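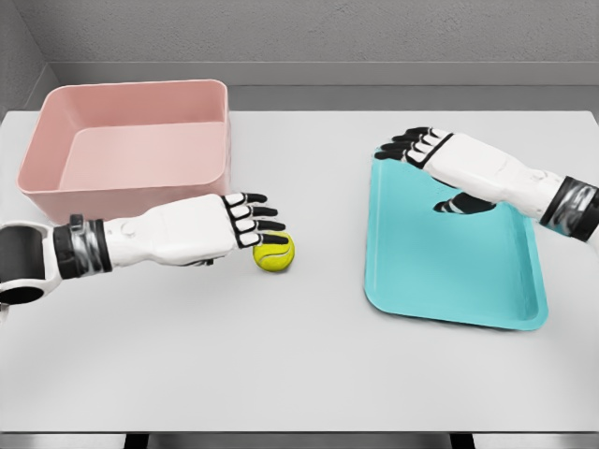

Dwayne Lindgren wrote to ask whether plastic storage bins and trays should be washed by hand or in the dishwasher, having warped two lids on the bottom rack last winter. Most household plastics tolerate the top rack, but shallow bins with wide, flat floors are better washed by hand in warm water with a small amount of dish soap.

August
By Thilini Paul, Kincaid Home Advice Desk

Care of Plastic Storage at Home

The desk received 312 letters on storage last season, and 79 of them concerned odor or staining. The following guidance applies to ordinary household bins, drawer trays and lidded boxes.

Cleaning. Empty the container and shake out crumbs or dust before adding water. Wash with a soft cloth. Scouring pads leave fine scratches that hold grease, and a scratched container will stain more readily the next time. Rinse twice and dry upside down on a rack with space beneath it.

Odor. Spread a thin layer of baking soda across the floor of the container, close it and leave it overnight. Wash in the morning. Onion and fish odors may require a second night.

Stains. Tomato and turmeric stains fade when the container is left in direct sun for an afternoon. Diluted white vinegar may be used on mineral marks. Vinegar and bleach must never be combined.

Labels. Warm the adhesive with a hair dryer on a low setting and peel slowly from one corner. Residue may be lifted with cooking oil on a paper towel - wash afterward with soap.

Stacking. Heavier items belong in the lowest container. Bins with sloping sides should be nested only when fully dry, and a sheet of newspaper between them prevents sticking in humid weather.

Replacement. A container with a cracked rim should be withdrawn from food storage. It may still serve for garden twine, shoe polish or clothespins.

Readers storing seasonal linens are advised to wash and dry them completely before packing. Starched items attract insects and should be put away unstarched.

Search this section Enter keyword Go

Recent items
Descaling a Kettle
Drawer Runners That Stick
Oiling a Cutting Board
Removing Candle Wax from Table Linen
Shelf Paper: Measuring and Fitting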